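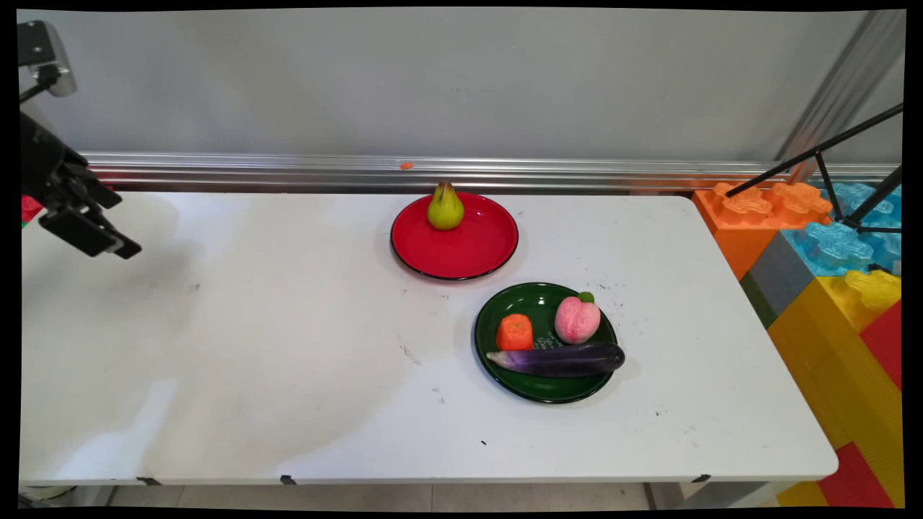

Mateja Petkov wrote back within the hour of getting our last report and wanted to know one thing: does the band still like each other after all those weeks in one van? Yes! They do, and I'll get to the van, but since the question came from the person who signs off on the travel line I thought it should go first.

Progress report to the Jirmont Touring Fund
Grant period two, spring leg and summer recording
Report date: 11/5/24

Where we are

Pranano have now played 21 shows on the grant, which was the full number we promised in the application. The last one was in a converted tram depot with a tin roof, and it rained so hard during the quiet song that Nikola Ionescu just stopped singing and let everybody listen to it for a while before coming back in on the chorus. I have been managing bands for a long time and I got goosebumps. People were still talking about it at the merch table when we were packing up.

The crowds grew as we went. The first shows in May were small (the very first was mostly the support act's cousins, and they were lovely) and by the end we were turning people away at two of the rooms. We put this down mainly to the radio session, which the fund paid for out of the promotion line, and to the fact that the band said yes to every local interview they were offered, including the one at a bakery at six in the morning.

The van

The original van gave up outside the second city. We rented a replacement for the rest of the leg and this put us over on transport, but we made it back on lodging because the promoters in the last stretch put the band up themselves. The overall travel total came in on budget. Receipts for the rental, fuel and both ferry crossings went in with the financial sheet, and the tow truck is listed separately because I wasn't sure which line you would want it on. Let me know and I'll move it.

As for getting along, there was one argument, over who had finished a crossword, and otherwise they spent the long drives working out harmonies. Two of the new songs came out of that, so I can't complain about the mileage.

The record

This is the part I'm most excited to report on. The band went into Vukčević studio with 8 songs ready and came out with more than they went in with. The plan in the application was to record everything live in the big room and then add vocals on top. We kept to that for most of it. The exception is the opening track, which fell apart every time they tried it together and came to life when the drummer played it alone first, on brushes, with the others building on that one take. It sounds huge now.

We used all 31 hours of studio time you funded. The engineer was patient and fast, and she talked the band out of a string section they couldn't afford and into an old pump organ that was sitting in the hallway under a blanket. It's on 4 of the songs. It wheezes a bit between chords and we've left that in.

Mixing has started. Rough versions of three tracks are with Flarkerus, the label, and the first notes back were very warm, with a request to bring the bass up on the single. We agree with them about the bass. We don't agree about cutting the second verse, and Nikola is going to talk to them about it.

What changed from the plan

The video has moved. We had hoped to shoot it between the last two shows, but the director got a longer job elsewhere and we would much sooner wait for him than go with somebody the band hasn't met. The money for it is untouched and sits in the same line. If the fund needs it spent inside this grant period, please tell me soon and we'll look at a simple live clip from the tram depot - the sound from that night is good enough to use.

The songwriting workshops for teenagers went ahead in two towns instead of three. The third school had exams and asked us to come back. In the other two, the groups were bigger than expected, and one girl brought in a song about her grandfather's bus route that the whole band went around humming for days. She has since sent a second one. We would like to run the missing workshop in the next period and have kept the fee aside for it.

Coming up

Mixing should be finished first, then mastering, then artwork. The cover is still being argued over (Nikola wants a drawing, everybody else wants a photo). There are festival offers on the table for next summer and I'm holding off on answering two of them until I know how the release date falls.

From you, I need a yes or no on carrying over the video money, a decision on the tow truck, and the correct version of the fund's logo for the back of the sleeve. The one I have on file is the old one with the blue border.

The rough mixes are available on request. Play the fourth one loud, and please don't pass them on yet, as the organ is still too quiet on the last song.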